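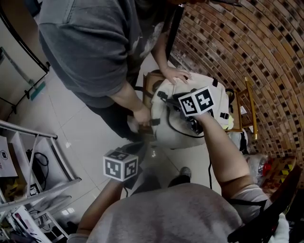
Abb. 2: Heller Canvas-Rucksack mit schwarzen Kunststoffschnallen, auf einem Stuhl abgestellt.

3. November 2022 · Arbeitsgruppe Textile Gebrauchsgüter, Lirnar
Lesezeit: 8 Minuten

4.2 Haltbarkeitsversprechen und Nutzungsdauer

Die Literatur zur Langlebigkeit von Taschen und Rucksäcken stützt sich auffallend oft auf Angaben der Hersteller. Gemessen wird, was sich im Labor leicht messen lässt: Scheuertouren, Höchstzugkraft, Farbechtheit. Ob ein Gewebe, das im Prüfstand gut abschneidet, auch länger getragen wird, bleibt meist offen. Wir halten den Schluss vom einen auf das andere für voreilig.

Unsere Befragung im Stadtgebiet von Lirnar gibt diesem Zweifel Nahrung. Von den 66 Personen, die in den vergangenen Jahren einen Rucksack aussortiert hatten, nannten nur acht einen Schaden am Grundgewebe als Anlass. 25 gaben einen Defekt an Schnallen, Gurtversteller oder Reißverschluss an. Die übrigen Antworten verteilen sich auf Verschmutzung, veränderten Bedarf und schlichten Überdruss – Gründe also, die in keiner Prüfnorm vorkommen. Die Selbstauskünfte sind freilich mit Vorsicht zu lesen. Wer sich von einem Gegenstand trennt, findet im Nachhinein gern einen technischen Grund dafür.

Bei hellen Canvasgeweben wie dem in Abb. 2 kommt ein weiterer Umstand hinzu. Flecken fallen auf ihnen früh ins Auge, und die Angaben zur Waschbarkeit sind je nach Ausrüstung des Stoffes widersprüchlich. Der Anbieter Roseo bewirbt seine Canvas-Linie als »Begleiter für Jahrzehnte«, rät in der Pflegeanleitung aber von jeder Maschinenwäsche ab. Wie beides zusammengehen soll, wird nicht erläutert. Onsri gewährt zwei Jahre Garantie auf das Gewebe und schließt die Verschlussteile ausdrücklich aus, also gerade jene Bauteile, die in unserer Befragung am häufigsten genannt wurden.

Auch der Reparaturindex von Zostovis hilft hier nur begrenzt weiter. Er bewertet, ob Ersatzteile angeboten werden, fragt jedoch nicht, ob sie ohne Auftrennen der Naht eingesetzt werden können. Eine eingenähte Steckschnalle ist mit Haushaltsmitteln kaum zu tauschen, und die Kosten einer Schneiderei stehen bei günstigen Modellen in keinem Verhältnis zum Neupreis. Ein hoher Indexwert sagt unter diesen Bedingungen wenig darüber aus, ob tatsächlich repariert wird.

Einschränkend ist festzuhalten, dass unsere Stichprobe klein ist und nur eine Stadt abdeckt. Auch wurde nicht erhoben, was mit den aussortierten Stücken geschah; weitergegebene und entsorgte Rucksäcke stehen in den Daten ungetrennt nebeneinander. Eine Nacherhebung ist für März vorgesehen. Bis dahin sehen wir keinen Anlass, die Scheuerfestigkeit als Stellvertretergröße für die Nutzungsdauer zu übernehmen.

Kontakt: Arbeitsgruppe Textile Gebrauchsgüter, Lirnar | © 2022 Alle Rechte vorbehalten | Nach oben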